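**Picture hanging height** is the vertical position at which a framed work is fixed to a wall, measured from the finished floor. In exhibition practice it is normally given as the height of the center of the work, called the centerline. In domestic practice it is more often judged by eye or set in relation to furniture. The subject overlaps with lighting, wall construction, and the study of sight lines.

## Terminology

The *centerline* is the horizontal line that passes through the midpoint of the frame, including any molding. The *drop* is the distance from the top edge of the frame to the point where the wire or bracket bears on the hook when under load. The *hook height* is the height of the hook above the floor, found by adding half the frame height to the centerline and subtracting the drop.

A frame 40 inches tall with a drop of 3 inches, hung on a centerline of 54 inches, therefore needs a hook height of 71 inches. The drop must be measured with the wire pulled tight, since a slack wire gives a reading that is too small and the work will hang low.

## Centerline hanging

Centerline hanging places the midpoint of every work in a room on one level, whatever the size of the frames. The top and bottom edges then vary while the optical center stays constant. It is suited to mixed groups, and to rooms where works are changed often, because the level can be marked once and used again.

Its main weakness appears with very large works. When a frame is more than about twice the height of its neighbors, its lower edge may come close to the baseboard, where it is exposed to cleaning equipment. Installers commonly raise such works off the shared line and accept the mismatch.

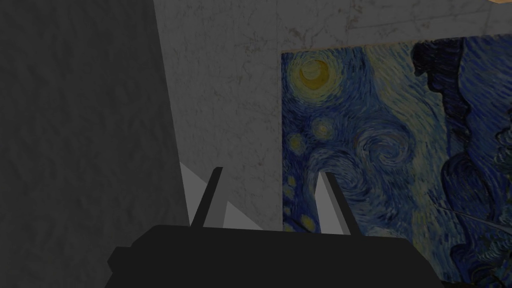 Wall-mounted works are affected by the position of the viewer as much as by their own height. A centerline chosen for a standing adult is high for a seated one, and waiting rooms and dining rooms are often hung lower for that reason. Distance also matters: the closer the viewer, the more the upper part of a tall work is foreshortened. A painting fixed flat to a wall, as in the illustration, keeps its plane vertical, so any correction for a low viewpoint has to come from the height of the fixing or from a forward tilt at the top edge.

## Edge alignment

In edge alignment the frames share a top or bottom line in place of a center. Top alignment is used under a picture rail or cornice, where a ragged upper edge would be conspicuous. Bottom alignment is used over long furniture and along stairs, where each frame is set at the same height above the tread directly beneath it.

In the scheme published by Chia-hao Shih for the Skosthorpe reading rooms, works above bookcases were bottom aligned and all others were placed on a centerline. The changeover was made at the room corners, so that the two systems never met on one wall.

## Oblique viewing

A work seen along a corridor is first met at a steep angle. Its apparent width shrinks much faster than its apparent height, and its horizontal edges converge. Small errors in level are therefore easier to notice from the side than from the front, particularly where a cornice or floor line runs close by. Glazed works have the added problem of reflection, which increases sharply at low angles.
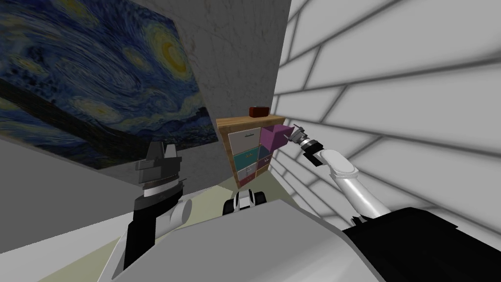 The usual remedy is to check the level of each frame from the room entrance as well as from directly in front. Where the floor is out of true, the centerline is struck from a laser level and not measured up from the floor at each position. If the slope is pronounced, some installers split the difference between the two.

## Fixings

The choice of fixing influences how precisely a height can be held. A single hook and wire allows the frame to swing out of level. Two hooks reduce this movement but must themselves be level. Rail systems, including the Flomport and Rollosora types, allow adjustment after hanging, although cords may stretch under a new load and should be checked again after the first day. Interlocking wall cleats give the firmest result and the least scope for later change.

## See also

- Kuo bracket
- Picture rail
- Sight line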